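Budget for a second bench – what am I forgetting?
Forum: Small Automation > Buying and Budgeting
Started 2024-11-21

haewon_h
Hi all, Hae-won Han here, long-time reader and not much of a poster. I look after the kit list for a small group doing drinks prep with arms (garnishes, ice, glassware, that sort of thing) and I've been asked to price up a second bench that matches the first. Everyone keeps telling me it's easy: just buy the same again. I did the first budget in October and I can tell you it was not easy, I missed loads.

The arms are the bit I'm least worried about. The quote from Skilleck is what it is and we'll haggle. What caught me out last time was everything else. Pedestals and base plates, aluminium framing, clamps, mounts, power strips, somewhere to put the pendants so they don't end up in a heap with the cables. Then all the stuff on the table itself – board, knife, bowls, ice scoop, bar spoon, glasses, a rack for the glasses. It's small money each time but there's a lot of it, and it all came out of my "sundries" line, which I'd set at 800 and blew through before we'd even bought a proper tray.

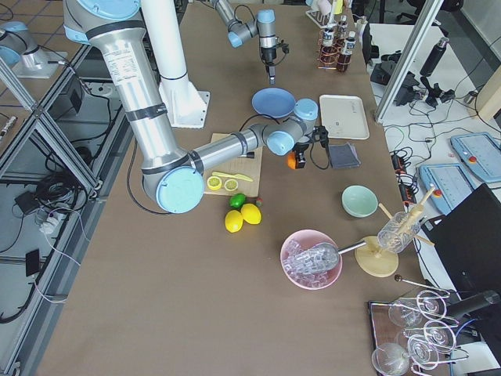

So my questions. Do you give props their own line? Do you buy spares up front? And has anyone put two arms on one bench and then wished they'd spent the money on a bigger table instead?

bench_goblin
Own line, every time. Ours is called "consumables and props" and it gets 1000 per bench, and I defend it like a dog with a bone. If you leave it in sundries, someone will spend it on a monitor arm.

Also buy your spares on the same day as the originals. We had a bowl go missing and the shop had stopped doing that green. You wouldn't think a slightly different green would matter, but we lost an afternoon arguing over whether it did!

In-ho Cho
I'll disagree with the goblin a bit. 1000 sounds like a lot for things you can get from a kitchen shop. I'd spend half of that and put the rest towards fingers for the grippers. Two sets minimum per arm. If you only have the one set and a tip gets chipped, your whole bench is a very expensive shelf until the post comes.

On the bigger table question: yes. Well, sort of. We went for a deeper one and then the arms couldn't get to the far edge, so we'd paid for a strip of table that just collected mugs. Work out the reach first, draw it on paper, then buy the table.

haewon_h
Drawing it on paper is a good shout, thanks. I've been doing it in a spreadsheet like a fool.

In-ho, which fingers are you using? Ours are the thin ones and they're fine on a knife handle, but I do wonder about anything round. Lemons and limes are the ones I fret about. We keep real fruit off the props line at the moment and put it through as weekly shopping, and now finance want to know why an engineering project buys so much citrus.

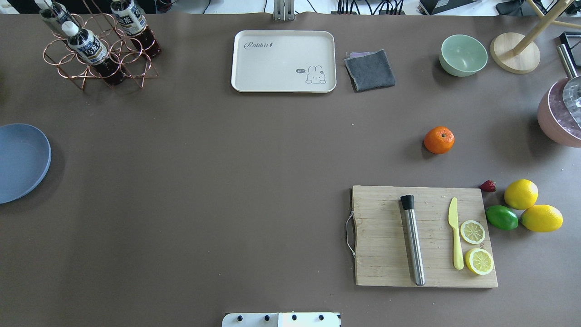

The other thing I can't decide is how much stuff the new bench should have on day one. I like having lots out, it feels closer to a real bar. But my colleague wants to start with a board, one knife, one bowl, and add bits as we go. She says I'm budgeting for the bench I want in a year. She might have a point, annoyingly.

In-ho Cho
Hunine wide pads, the soft ones. They're pricey and they do wear, so put them down as a repeat cost and not a one-off. I swapped over for anything round and I wouldn't go back. For a muddler or a spoon the thin ones are still better, in my view, so you may want both.

I'm with your colleague on the props by the way. Start small.

na_trolley
Going to stick up for haewon here. If the job ends up being a crowded bar top, buy for a crowded bar top. We started with three things on the table, got it all lovely, then added the rest and had to redo half the layout. That cost us far more in time than a few bowls would have.

And since someone has to ask, have you budgeted for the matting? We got ours from Hudano and it comes in fixed lengths, so you pay for the offcut whether you like it or not. Still have mine under the sink at home.

bench_goblin
Good point on the mat. Get a plain, dull one. Shiny tops are a pain under strong lights.

In-ho, on the 1000: it's not just bowls! It's glasses. Have you priced replacing stemmed glasses lately? We use up to 50 a quarter when someone's trying something new. I will not be moved on this.

In-ho Cho
Fine, glasses I'll give you. I'd still practise with plastic ones first and save the nice ones for demos.

na_trolley
Plastic ones weigh next to nothing though, and they slide about. You'd be tuning everything twice. I'd get cheap glass in bulk from a catering place and accept the breakages.

haewon_h
Catering place is where I've ended up too, they'll do a mixed box if you ask.

Right, so where I've got to: props on their own line, set at 800 and with glasses counted separately so the goblin doesn't shout at me. Two sets of fingers per arm, thin and wide, with pads as a repeat cost. Mat with the offcut included. Table size waits until I've drawn the reach. I still haven't settled the "lots out or not much out" argument and I suspect we'll just buy it all and keep half in a box.

Does anybody include delivery for the frame as its own line? The aluminium came on a pallet last time and the tail-lift charge was a nasty surprise.

bench_goblin
Yes, own line. Ask them to cut it to length before it ships as well, ours did it for a small fee and it came in a van instead of on a pallet.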